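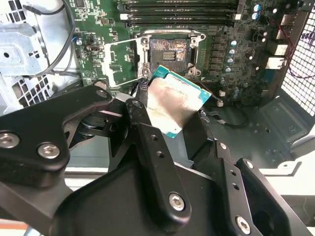
## The Waiting Corner

Ekkachai Rattanakul did not trust the word "done". In the log of Follance, the planner he had written for Dindico, it appeared 41 times before lunch.

The task was small to say. Bring the processor over the open socket, turn it until the corners agree, lower it, let go. A child could learn it in an afternoon. Follance had needed two winters, and it still hesitated.

"Your planner is shy," said Pongsiri from the next desk. She wrote the force control, and her code was never shy.

"It is polite," he said. "There are pins."

He opened the trace again. At step 244 the wrist camera had lost one corner of the chip. The old paste on the metal lid was dark, and the detector took the stain for an edge. So the planner waited 300 milliseconds, asked for another look, and got the same wrong answer. Then it asked once more, like a guest who has not heard the name and is ashamed to say it.

He knew this shame well. In his first September in Canada he had nodded at everything.

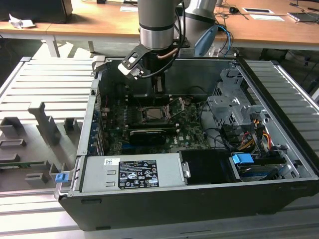
*The arm over the open tower, the old desktop on its side.*

He changed one line. When two looks agreed but the fit was poor, Follance should not ask the same question again – it should move the wrist a little and look from another side.

"You will lose cycle time," said Pongsiri.

"Yes."

She read the change over his shoulder, slowly, and corrected the spelling of "neighbour" in his comment. Then she put her hand near the stop button, and he pressed Enter.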